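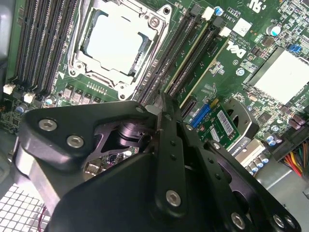
Gripper over the Dell board, socket cover on.

2021-06-13, Lulldale bench

Rules as agreed with Nadine and Zoia:
— Socket cover stays on for every approach move.
— Wrist speed capped at 40 mm/s inside the chassis.
— Log the bolt check on the finger plates before the first run.
— Keep the fingers out of the power wires. Jog by hand near that corner.

Run 424 logged without the bolt check, my miss. Tamer wants the sheet taped to the pendant. Ask Jytte re: strap test.

Search notebook Go
Contact: Maysoun Twal, Vetell — Back to top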